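第三章　手持白板的摆放、书写与擦拭

本章适用于 Handis 手持白板（带柄款）。首次使用前请先读完 3.1 和 3.2。底板的安装见第二章，配件订购见附录。

3.1　使用前的准备

手持白板由方形书写区和手柄两部分组成，四周有一圈黑边。书写区四角为圆角，可以拿在手里举起来给全班看，也可以平放在桌上写。本章所述操作均为平放使用。

1. 清理桌面。把桌上的书本、杯子和文具挪开，留出比白板四边各宽一掌的空位。

2. 检查桌面是否平整。木桌面如有凸起的木刺或胶痕，应先垫一块平整的底板再放手持白板。底板也选白色时，室内光线要足够，否则白板的边缘不容易看清，只能靠黑边辨认位置。

3. 将手持白板放在底板上，书写面朝上，手柄朝向使用者。

4. 用手指轻压四角。若有一角翘起，取下白板，检查背面是否粘有异物，擦净后重新放置。

注意：底板上的旧污渍不影响使用，但底板表面若有未干的墨迹，会沾到手持白板的背面，再沾到手和袖口上。放置前应先擦干。
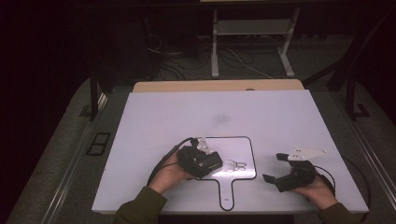 3.2　书写

1. 选用白板专用笔。不要使用油性记号笔、圆珠笔或蜡笔。

2. 新笔第一次使用前，盖紧笔帽，笔尖朝下静置五分钟，再在废纸上划几道，出墨均匀后方可上板。

3. 书写时一手按住手柄，一手执笔。笔杆与板面保持倾斜，不要垂直用力戳压，否则笔尖会很快变秃，板面也容易留下压痕。

4. 字或图尽量写在方形书写区的中部，与黑边之间留出一指宽。写得太靠边时，墨迹会进入黑边与板面的接缝，擦起来比较费事。

5. 写完后立即盖上笔帽，听到“咔”一声为止。

说明：板面是光面，从侧面看会有反光，反光处的笔迹颜色显得偏浅，有时近于银灰色。检查是否写清楚或是否擦干净时，应换一两个角度看，不要只看一处就下结论。同一支笔反复涂画的地方颜色较深，单独的一道细线颜色较浅，均属正常。
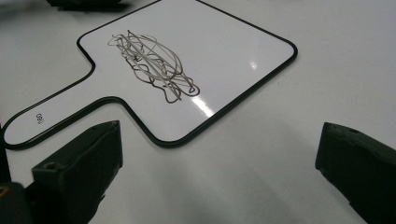

笔画密集重叠的地方墨层较厚，干得慢，擦的时候也容易拖出灰色的尾巴。练习画圈、连笔或试笔之后，建议等墨迹完全干透再擦。室温较低的月份（例如十二月），等待时间应适当延长。

3.3　擦拭

日常擦拭用干的软布或白板擦即可，不需要用水。

1. 确认墨迹已干。可用指腹在笔迹边缘轻触一下，不沾手即为干透。

2. 用另一只手按住手柄或板边，使白板不在桌面上滑动。按的位置应避开笔迹。

3. 将软布叠成四层，从笔迹外侧向中间擦。不要从中间往外推，以免把墨粉带到干净的地方。

4. 每擦两三下，翻到布的干净一面再继续。

5. 遇到弯曲的细线擦不掉，沿着线的走向来回轻擦，不要用指甲或刀片刮。

6. 擦完后从侧面对着光检查一遍，有残影的地方按 3.4 处理。

注意：桌边如有电线，擦拭前先将其理到一侧，不要让电线压在书写区上或缠住手柄。拉动白板时若感到有阻力，应停下来查看，不可硬拽。

注意：穿长袖衣物时请把袖口卷起，或至少让袖口离开书写区。深色袖口沾上墨粉后不易察觉，会把墨粉再带回到板面上。

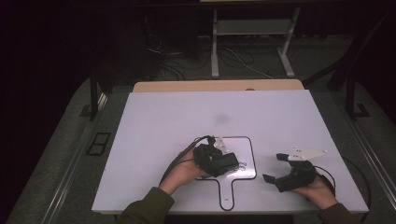
擦布用过之后应抖掉墨粉，单独存放，不要与擦桌子的抹布混用。布面发黑、发硬时应清洗或更换。清洗后的布要完全晾干才能再上板，半干的布会在光面上留下水痕。

3.4　残影与顽固墨迹

残影是指擦过之后仍然留在板面上的浅灰色痕迹，多由墨迹停留过久造成。

1. 先用白板笔在残影上重新描一遍，趁新墨未干时用软布擦去。多数残影一次即可去除。

2. 若仍有痕迹，取少量 Wornex 白板清洁液喷在布上，再擦板面。不要直接往板面上喷，液体会渗进黑边。

3. 停留约一分钟后，用另一块干布擦净，不要留下液膜。

4. 等板面完全干燥后再书写。

警告：不得使用钢丝球、去污粉、洗甲水或稀释剂。板面一旦失去光泽，以后每次书写都会留下残影，且无法修复。

底板上的灰色污渍也可以按上述步骤处理。底板不作书写用途时，污渍可以不管。

3.5　收存

1. 书写面擦净后，用白纸或附送的衬布隔开，再与其他白板叠放。每叠不超过 5 块。

2. 手柄朝同一方向，便于取用。

3. 竖放时让方形一侧在下、手柄在上，不要让手柄承重。

4. 远离暖气和阳光直射处。

整班使用时，请在手柄背面贴上编号。标签不要贴在书写面上，胶痕比墨迹更难清理。

3.6　寿命与更换

在正常使用条件下，板面可擦写 2,000 次。出现下列情况之一时，应更换白板：黑边开裂或翘起；板面有可以摸到的划痕；按 3.4 处理两遍后残影仍妨碍辨认。

更换用的板面和衬布可向 Horkville 配件部订购，订购时请注明“带柄款”。本章内容如有疑问，请联系手册编辑 Dayana Cuautle。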